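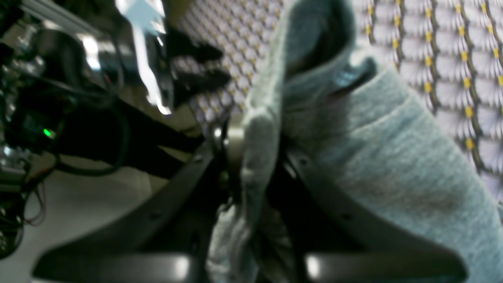 Taking hold of a cloth at the folding table. Photos by Tekle Gashaw.

219 shares

The folding table at Woven

Woven washes, mends and folds towels and small textiles for motels, clinics and gyms. On a busy day in August up to 3,000 pieces come through the folding room. Most are still folded by people, standing, at long benches along the east wall.

The trial we call Pukari is an attempt to give the arms a share of that. We started with soft single pieces because they are the dullest part of the job and the part most people ask to be moved off. The photos on this page were put together for staff at our Skudura site, who will get a table of their own if the trial goes ahead, and for anyone else who has asked what the work looks like up close.

I have been a folder and then a shift lead here. I now split my day between the benches and the arms, mornings at one and afternoons at the other. The captions are mine, so blame me for them.

Fingers apart, with the pale blue cloth hanging between the tips. A person does this part by feel. The arm has to be lined up with the fold before it closes.
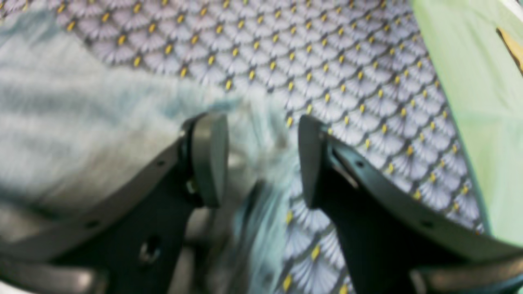 The first thing that changed for us was the pace of the room. Folding by hand has a rhythm and people talk over it. When you are looking after the arms you watch, you wait, you reset a piece, and then you watch again. Some of the crew found that restful. Others said it made the shift feel twice as long, and asked to go back to the benches after lunch. We let them.

The second thing was who gets asked. Before the trial, if a fold came out wrong, the person at the bench fixed it and that was the end of it. Now somebody has to say what was wrong with it, in words, so it can be written down. Was the corner short? Was there a second layer under the first? Folders who had never been asked to explain their work turned out to be very good at it, and we have started paying a training allowance for those hours — it should have been there from the first week.

A towel lying on the patterned cover, with a fold between the two finger pads. Creases like the ones on the right of this towel are what we spend most of our time talking about.
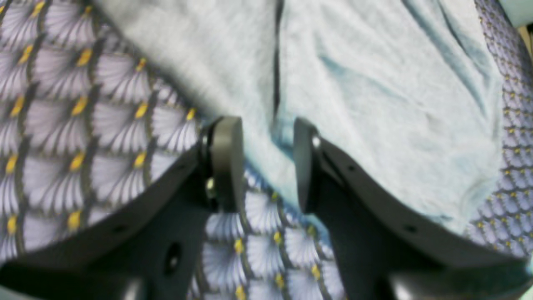
What the shifts look like now

Two people look after the table on each shift. One stays beside it and the other brings pieces and takes the finished ones to the bench for checking. They swap every 20 minutes. We tried longer turns and people's attention went, mine included.

Everything the arms fold gets looked at by a person before it goes on a trolley. That is a rule of the trial and it will stay for as long as the trial runs. If the checker does not like a fold, it is shaken out and done by hand at the bench. There is no target for how many pieces the table must get through, and we asked management to put that in writing. They did, and it is pinned up by the sink.

The evening crew had the most questions about hours. Hours have not been cut in the folding room during Pukari. What happens afterwards is still being talked about, and the folders have a seat in those meetings. I would rather say that plainly than promise something I can't.

The noise is less than people expected. The dryers next door are louder. A few of us have had less shoulder trouble on the days we are at the table, though we trade it for sore feet, and the standing mats we ordered from Khunthong are late.

From overhead, both arms over the patterned cover. One gripper has a bunched end of the grey piece and the other is open. The right-hand part of the piece is folded flat, and the end in the gripper is the untidy one.
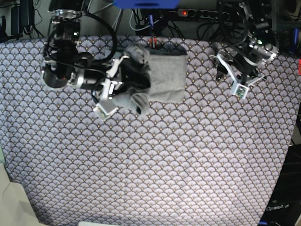 Do I need any computer background to work at the table?

None at all. We pick people who know cloth, and we teach the rest on shift. You will learn how to stop the arms, how to lay out a piece, how to reset when something goes wrong, and how to write a useful note about it. New people are paired with someone experienced until they both say they are comfortable. If you try it and don't like it, your bench place is held for you.

Sign-up sheets for Skudura are in the lunchroom, next to the roster. If you would like to come over and watch before putting your name down, see me at the start of an afternoon shift and I'll find you a spot.

20 comments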